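Friday, February 8, 2019

Second day with the Prulby gripper on the left arm. The Rotard stays on the right until we have a proper set of numbers for both. Shafiq wanted them swapped at lunch so each gripper gets time on each arm, but the cable on the left is only long enough for the Prulby connector, and I was not going to make up a new one on a Friday. Swap moved to next week.

Morning went to calibration. The left arm was reading 12 mm off in the direction of the wall, same error at three heights, which pointed at the tool offset and not the arm. I had typed in the flange-to-fingertip length from the Prulby data sheet, and the data sheet measures to the end of the finger mount. Measured it myself with the calipers, entered the new value, ran the touch points again. Error gone, or at least too small for me to see on the block.

Changed the wrist cable routing as well. Yesterday it snagged on the bracket whenever joint six went past 115 degrees. It now has more slack, and I ran the joint back and forth with the speed turned down and it cleared each time. The slack does hang low, so any pick close to the table on that side needs watching. I would prefer a clip halfway. Lenni says there is a bag of them in the Sotelo box, which I have not found.

After lunch we started on the cup and straw task. The right gripper holds the straw, the left one is supposed to steady the cup at the lid, and the right then brings the tip down to the drinking opening. On paper the cup is the easy half.
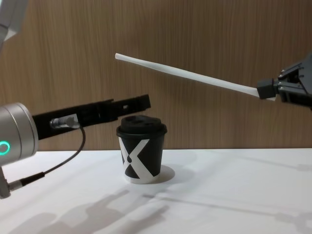
The Rotard holds thin things well. Its fingers come together flat, and the straw did not roll in the pads even when I stopped the arm hard. What it lacks is any useful force setting at the low end. The lowest step still puts a flat spot in a paper straw, and once there is a flat spot the tip points somewhere else on the next grasp. I went through a fair number of straws this way.

The Prulby is the opposite. Force goes down smoothly and it can close on a cup without denting it, but the fingers are long and the body is bulky, so the approach to the lid has to be nearly level. Come in steeper and the body gets in the way of the right arm. The planner does not know this. It has the old collision model with the short fingers, so I kept the left arm on manual jog and taught the approach as four fixed points.

Controller: still the Grarum. It logged 2479 messages for the afternoon, nearly all of them the same warning about the gripper reply arriving late. Raised the timeout from the default to 300 ms and the warnings stopped. I do not like this as a fix – a late reply on close means the arm can start to lift before the fingers have settled – so I put a wait after every close command. Slower, but repeatable.

Lenni's view is that we should pick the Prulby for both sides and make shorter fingers for it. Shafiq would keep one of each and stop arguing. I lean toward Lenni, provided the short fingers don't spoil the force reading. The strain gauge sits at the finger root and I don't know how much of the calibration assumes the stock length.

For Monday:
Update the collision model with the real finger length.
Print two sets of short fingers, one with a rubber face.
Find the cable clips or order some.
Ask Rotard support if the minimum force can be set lower in firmware.
Stiffer straws.

Left both arms parked and the controller off at ten to six. Air line to the right side is still hissing at the fitting.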